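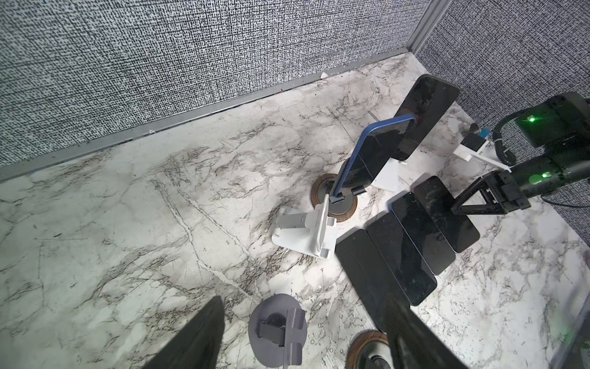
Winter Benchtops: Keeping Stone Looking Decent Without Fancy Sprays

Posted in: Around the House > Cleaning & Care
Monday, June 6, 2022 | by the Kilari Kitchen Notes editor
Print this page | E-mail to a friend

Every June my inbox fills up with the same question, which is some version of "I've got marble, it's gone dull, what have I done?" So I've pulled together everything I do at my place, plus a few things I had to learn the expensive way (red wine, a birthday, you get the idea).

The everyday wipe

Warm water, a soft cloth and a tiny squirt of plain dishwashing liquid. I mean tiny! If you can see suds on the bench you've used too much, and that soap film is very often the dullness people write to me about. Go over it a second time with clean water, then dry it with an old tea towel. I skipped the drying for years and couldn't work out where the cloudy patches were coming from. Hard water, of course.

Keep the vinegar well away. Lemon too, and that goes for the "natural" sprays with citrus in them, so read the back of the bottle. Acid eats into marble and leaves a pale, rough mark called an etch, and no amount of wiping will shift it because it's damage to the surface itself. I've got one by the kettle in the exact shape of half a lime.

Stains that have sunk in

For oily marks (butter, salad dressing, hand cream) I make a paste of bicarb soda and water, thick like peanut butter, and pile it over the spot. Cover with cling wrap, tape down the edges, poke a couple of holes in it and leave it overnight. Next day peel off the wrap and let the paste dry right out before you lift it with a plastic scraper. Old stains can take 2 or 3 goes. Mine by the toaster took a whole week and I nearly gave up on it.

Coffee and tea need a bit of hydrogen peroxide mixed into the bicarb in place of the water. Only do this on light-coloured stone, as it can bleach the dark ones, and try it somewhere hidden first. Behind the bread bin is my favourite testing ground.

Is it sealed?

Drip a spoonful of water on the bench, set the timer for 45 minutes and go and do something else. If there's a darker patch under the water when you come back, it's soaking in and you're due for a reseal. I do mine every October when the weather warms up and I can have all the windows open. Wipe it on, wait as long as the tin says, and buff off every last bit. Leftover sealer dries to a sticky haze and it's a horrible job to get off!

Trims, joins and corners

This is where the grot lives. Metal trim along the back of a bench collects crumbs and dust like you wouldn't believe, and a cloth just pushes it all along to the corner. I use an old soft toothbrush, dry, and sweep towards me, then chase it with the crevice nozzle on the vacuum. Only then do I bring out a damp cloth. If you wet it first you get a grey paste, and then you're there with a cotton bud till teatime.

Please don't use steel wool on aluminium. It scratches, and the scratches hold even more muck. For dull spots I use dish soap and a soft sponge, following the grain of the metal if it has one.

Fabric wall panels nearby

My sister-in-law has these and loves them, but they do hold on to dust. Vacuum them with the upholstery brush, top to bottom, before you start on the bench. Blot any splashes straight away with a barely damp white cloth. No rubbing, or it goes fuzzy.

Odds and ends

Felt dots under anything that lives on the stone. A packet of 60 cost me next to nothing at the hardware shop and I put them under lamps, canisters, the fruit bowl, the lot.

Hot pans go on a trivet, even if the brochure says otherwise.

Wash your microfibre cloths without fabric softener, it makes them smeary and they stop picking anything up. I'm still getting good use out of a bundle I bought ages ago for 50 cents each.

Next time I'm tackling shower grout, so if you've got a trick for the bit behind the taps, send it in.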